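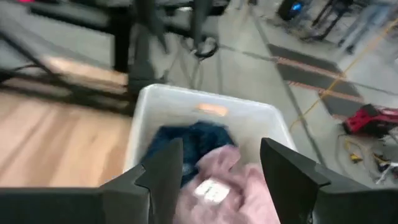
Clothing and Linen Reuse Project
Progress report to the Lumenta Community Fund
Reporting period: April to the date of this report
Submitted November 24, 2020, by the project coordinator, Steveck Neighbourhood Centre

1. Where things stand

The grant pays for sorting, washing, mending and handing out donated clothing and bed linen from the Steveck centre. We opened the sorting room in April and have run it since, with one closure while the floor was repaired. All of the main items in the original work plan are in place. Labelling is behind and the winter stock count is still to be done.

In the period we took in 1081 garments. Of these, 356 have gone out to households through the front counter or by referral. The rest are in stock, waiting to be washed, set aside for mending, or have gone to the rag dealer. We do not yet have a reliable split between those four, and section 5 says what we are doing about that.

2. How donations are handled now

When we applied for funding, donations were going into garbage bags and the bags were going into a closet. Clean and dirty items got mixed and we often washed the same things twice. The new process uses open white plastic bins with handle openings, one load to a bin. A bin is filled at the sorting table, goes to the laundry, and comes back to the same table for folding.

We settled on small loads early on. A full bin is heavy and people tend to dig through it, so everything ends up in a knot at the bottom. With only a few pieces in each bin it is possible to see what is there, pick things up one at a time and check them properly. It does mean more trips down the hall. Staff have said they prefer this to lifting.

Each garment is checked for four things before it goes in the wash:

Care label present and readable
Pockets emptied
Zippers and buttons working
Stains or tears that need attention first

Care labels have been a bigger problem than we expected. Many are faded from years of washing and cannot be read. We had planned to follow the label in every case. The rule now is that anything without a readable label gets a cold wash and is hung to dry. This is slower, and in damp weather the racks fill up, but we have had far fewer shrunken sweaters.

Colour sorting was also changed. We started with whites, lights, brights and darks, and the four piles took up the whole table. We now sort into lights and darks at the washing stage only. Donated items can sit together in a bin before that, as long as they are dry when they go in.

3. Equipment and room

The following were bought or installed with grant money:

Washer and dryer, bought as a pair from Clavine Appliances. Both are running. The dryer vent had to be moved to the outside wall, which was paid for out of the repairs line.

Plastic bins. We bought two sizes and the smaller one is used most. The larger ones hold linen and duvet covers. A few have cracked at the rim and we will replace them from the supplies line.

Metal-framed tables. These replaced the folding tables, which wobbled when anything was cut or pinned on them.

Drying racks. The first set was too light for wet towels and was returned. The second set is fine.

Shelving along the back wall. Installed later than planned. The supplier sent the wrong brackets and the replacements took several weeks to arrive.

The floor repair was not in the original budget. A section near the washer had lifted after a leak from the old hose. The centre paid for it from its own maintenance account and no grant money was used. The room was closed during the work and donations were held in the front office, which was cramped but manageable.

4. Distribution

Most clothing goes out at the counter. Households choose what they want and there is no limit on the number of visits. Referrals come from the family services desk and from the shelter on the next street. For referrals we pack a bag by size and season and leave it for pickup.

Children's clothing goes fastest, then winter coats, then plain sweaters and fleece. Dress clothes move slowly. We have more adult formal wear than we can use and have stopped accepting suits until the rack clears.

Linen has done better than forecast. The application assumed it would be a small part of the work. In practice, households setting up a new place ask for sheets and towels before they ask for anything else – and we often run out of twin sheets. We would like to put more effort into linen in the second half of the grant and will ask for donations of it by name in the next newsletter.

Some people have told us that the clothing being clean and folded makes a difference to them. We have not surveyed this and are not reporting it as a result.

5. Problems and what we are doing about them

Record keeping. Intake is written on a paper sheet and typed up later. Two sheets from the early weeks were lost, so the intake figure above is lower than the true one. We are moving to Stimance, a simple stock program another centre recommended. It is installed on the office computer and the categories have been set up. From the next period every item will be entered when it leaves the sorting table, with one of four outcomes: shelf, mending, rag, or hold.

Labelling. Size tags were supposed to be on every shelved item by now. They are on the children's stock and most of the coats. The tag gun broke and pinned tags were falling off. A new gun has been ordered.

Mending. The pile is larger than one weekly session can clear. More than 100 pieces are waiting, mostly for zippers. Zippers take a long time and the parts cost nearly as much as a second-hand coat. We propose mending zippers on children's coats and winter boots only, and sending the rest to rag. We would welcome the Fund's view on this before we change the practice.

Drying space. In wet weeks the racks are the bottleneck. We looked at a second dryer and do not think the wiring will take one. A ceiling-mounted rack over the back table may be possible and we are getting a price.

6. Spending

Spending is within the approved budget. The equipment line is fully spent. The supplies line is underspent, mainly because a local laundromat gave us detergent it no longer needed. The repairs line is close to its limit after the vent work. We ask for permission to move part of the supplies underspend to repairs to cover the ceiling rack, if the price is reasonable. A full statement with receipts is attached separately.

7. Next period

Finish the winter stock count and enter it in Stimance
Complete size tags on adult clothing
Put out a call for twin sheets, towels and pillowcases
Get a price for the ceiling rack
Replace cracked bins
Clear or reassign the mending pile, depending on the Fund's answer
Write up the sorting and washing steps on one page for new helpers

The one-page sheet has been asked for by two other centres that want to set up something similar. We will send a copy to the Fund when it is finished.

Questions about this report can be sent to the project coordinator through the Steveck front office.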